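Do Clip-On Steam Trap Monitors Save Fuel?
Student project report, Skustitholm
3 Nov 2019

1. Why we looked at it
A failed steam trap either blows live steam into the return line or holds condensate back. Gurnix sells a clip-on sensor that is meant to catch both faults early. The sales sheet promises quick payback but never says how the saving was measured, so we set out to check it on the Vītola loop.

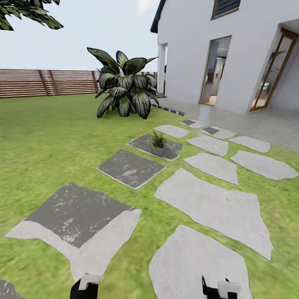 A comment on our first draft asked why we hadn't simply used the supplier's own savings calculator. Fair question. The calculator assumes every bad trap has failed wide open, and that assumption does most of the work in the final figure.

2. Method
We fitted sensors to 12 traps and logged inlet and outlet temperature for 608 hours. Each alarm was checked by ear with a contact probe. Fuel use came from the boiler's gas meter – a blunt tool, and we knew it. The meter also feeds a water heater that we could not shut off, and we had no separate reading for it.
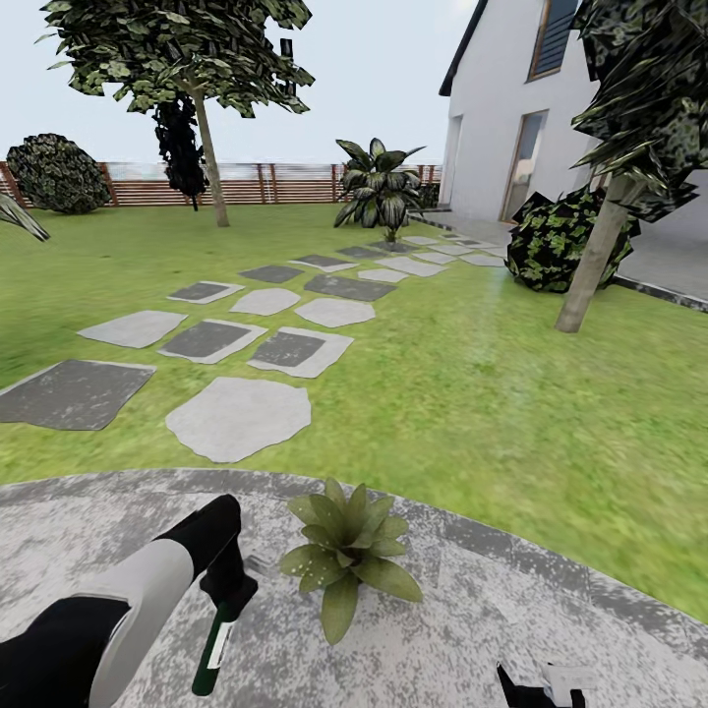
3. Results
The sensors raised alarms on five traps. The probe agreed on 2 of them. The other three were passing condensate normally at low load, when the outlet pipe cools enough to look like a blockage. Gas use fell after the bad traps were replaced, but the weather turned milder in April too, and we can't separate the two effects.
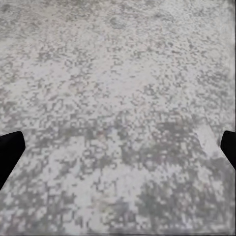 Fig. 3. Gray-and-white speckled surface, close view.

4. What we would change
Log steam flow directly. Raise the alarm delay above the factory setting of 200 seconds. We also tried the Kindari spreadsheet for steam loss, and its answer moved so much with the orifice size we typed in that we left it out. Until someone meters a loop properly, we would treat the payback claim as unproven – a yearly walk with a probe may do as well.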